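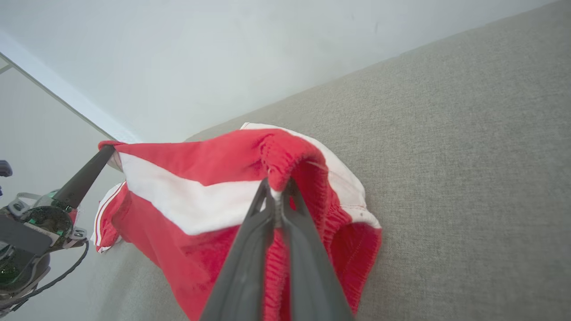
Should you fold basketball shorts or roll them?

Fold them once down the middle so the legs lie together, then in half towards the waistband. Rolling is fine for a kit bag, but in a drawer the rolls come undone as soon as you go looking for the other pair.

Laundry & Linen > Clothes care > Folding sports kit (vests, shorts, slippery things generally)

pryor_knowledge
Started April 19, 2023

I've read the pinned bit at the top and I have objections, but first my own problem. Two of us in the house play on Thursdays and between us we own far too much red. Red shorts, red vests, a red Bulls vest with a 23 on it that has never been near a court at any decent standard. All of it slides. I fold a vest, put it on the pile, and by teatime the pile has relaxed into a heap again.

What do people do with sleeveless tops? Every guide I find starts with "fold in the sleeves".

Tegan

bitebybite
Posts: 793

Pretend it has sleeves. Lay it face down, bring each side in by a third, then bottom to top. The armholes end up inside and stop flapping about. Took me years to work that out and I iron for a living.

Dace Bite

RasaM
Face down? Then you've got the number on the outside, front and back of the finished square, and it rubs against whatever's under it. I fold printed vests with the print on the inside. It looks dull in the drawer but I'm not running a shop.

bitebybite
Posts: 793

Print against print is worse, Rasa. It sticks to itself if the airing cupboard gets warm. I have peeled a man's name off his own back.

RasaM
Then don't keep your vests in the airing cupboard?

arunas_p
I'd like to put in a word for not folding them at all. Hang them up. A vest on a hanger is out of the way and you can see which one it is.

pryor_knowledge
Arūnas, the straps stretch. I had one on a hanger over winter and it now fits somebody with shoulders down by their elbows.

arunas_p
Wide hanger. The Poneck ones with the rubbery bit. I'm not on commission, sadly.

Bozena_T
Long one coming, sorry.

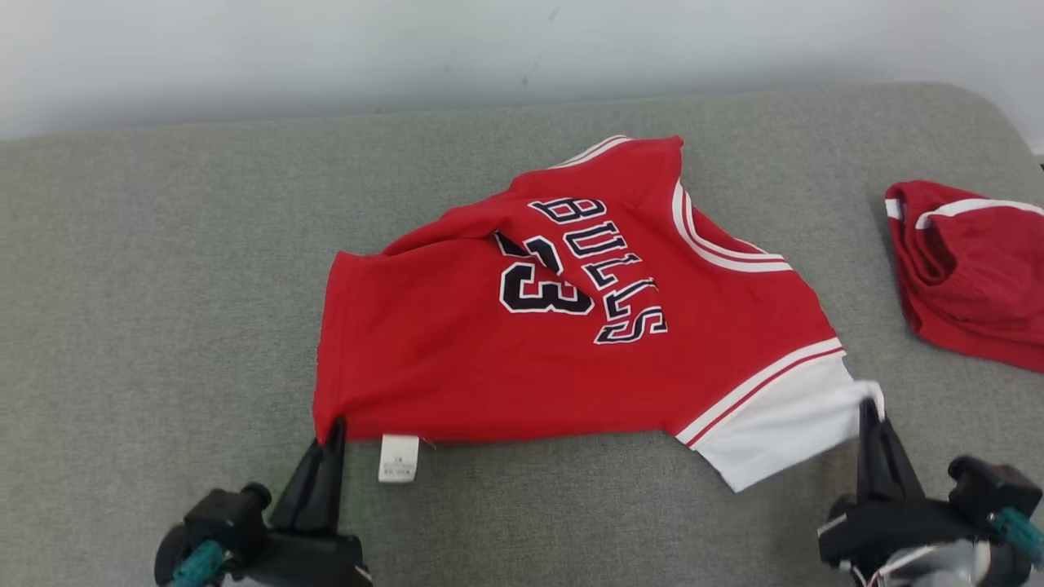
Reading time: 2 minutes

I did the kit for an under-14s side, 16 vests and the same again in shorts, so I have opinions and a bad back.

First, stop trying to fold the thing where it landed. Half the trouble with a mesh vest is that people start while there's still a flap turned over at the shoulder, and then they fold the flap in. You get a lump. Pick it up by the two shoulder points, give it one shake, and put it down flat. If you can read the whole number you're ready to start. If you can read half of it, go back.

Second, mind the side trims. On the ones with a contrasting panel at the hem, the panel is often a heavier cloth than the mesh and wants to curl. Smooth that down with the side of your hand before you bring anything over. The care label always sticks out. Let it.

Third, shorts. The waistband decides everything. Elastic gathers up, so if you fold to match the waistband the legs come out too wide and hang over the edge of your nice square. Pull the waist out to its full width, fold leg onto leg, and let go only once your other hand is on it. The lining will try to escape at the leg. Tuck it back in and carry on.

As to where you do it, I know everyone says a table. I've gone the other way. Polyester on a polished table is like curling. Put it on something upholstered, with a bit of weave to it, and the cloth stays where you put it.

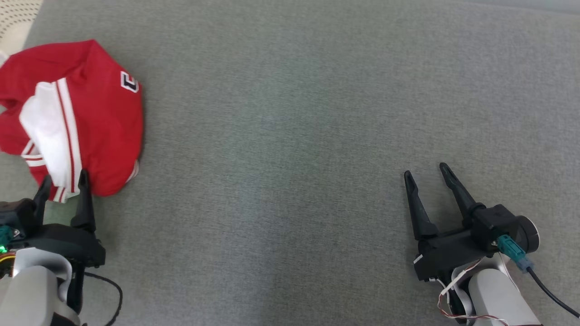

The drawback is height, and anyone over thirty will feel it after the tenth vest. Kneel on a cushion, or bring the work up to you. A seat cushion on top of the ironing board does at a pinch, as long as you don't lean on it. Mine is 80 cm wide, enough for an adult vest with room to turn it.

And Dace is right about thirds.

Bożena

bitebybite
Posts: 794

Printing this and putting it above the machine.

RasaM
She didn't say you were right about face down.

Bozena_T
I do the first fold face down and then turn the finished square over so the print is inside the last fold. I expect that annoys both of you equally.

arunas_p
Has anyone tried those Imix folding boards? My sister swears by hers. Some 900 shirts through it, she claims, though she also claims to enjoy it.

pryor_knowledge
Had one. Lovely with a T-shirt. Put a basketball vest on it, flipped the left side, and the whole vest went with it and down the back of the radiator.

RasaM
Same. It went to the charity shop, where I believe it still is.

pryor_knowledge
Update for the two people who care. Tried Bożena's way tonight, on something with a bit of weave. The 23 came out square and stayed square. The shorts are better than they were, but I've got a pair with a big white panel across them and the seam never lines up with the fold. Do I follow the seam or the edge?

Bozena_T
The edge. Seams on sports shorts go wherever they please.

bitebybite
Posts: 795

Seam, surely. Follow the edge and it looks crooked.

Bozena_T
It looks crooked in a drawer, Dace.

arunas_p
Hanger.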